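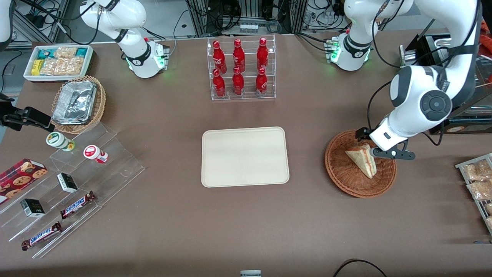 Åberg lunch table set: notes for users

What it covers

The set is a record of lunch orders being put together on one table. An order starts as an empty beige tray, and items are picked from the displays and baskets standing nearby. Sandwiches, snacks, bottled drinks, foil-covered trays and small lidded cups all turn up. There are 37 orders in this release.

I was asked to write this card after arguing that the last one promised too much. It called the set "a complete picture of food service". It is a table with some lunch on it, and should be treated as such.

Files

orders.csv has one row per order
items.csv has one row per item, with its holder (basket, tray, rack or stepped stand)
layouts.txt gives the 12 table layouts, described in words
notes.txt holds Rodel Agbayani's remarks, unedited

Item names

Names are plain and a bit loose. "Sandwich" means anything between two slices of bread, and fillings go down by colour when the label has gone missing. I would not trust the filling column for any allergy or nutrition work. "Snack bag" covers clear bags and printed packets alike, which Hjørdis Eklund objected to and I still think she was right. Drinks are listed by the brand on the bottle, so the red Coca-Cola bottles are easy to find.

"Basket" means round and woven. Whether a basket held sandwiches or foil-covered trays is in the holder_contents column, and that column was filled in late, from memory in 13 cases. Those rows are marked "m". Leave them out if it matters to you.

What I doubt

The layouts are tidier than any canteen I have eaten in. Drinks stand in straight rows and the order tray has clear space round it. Indira Iyengar says this makes picking order easier to study, and perhaps it does, but nothing in here shows that the findings would carry over to a crowded counter at noon.

The "ease of reach" score should probably go. Two people gave it, they disagreed often, and the average was kept. Please don't quote it.

No claim is made about freshness, portion size or price. An earlier draft had a price column copied from a Burex catalogue, and it has been taken out.

Changes in June

Layout 4 renamed, as it was the same as layout 9 with the cups moved
Duplicate snack rows removed
Spelling of "aluminium" made the same throughout

Corrections go to Waltraud Pfister. Give the order number and the row, please, as "the one with the crisps" fits most of them.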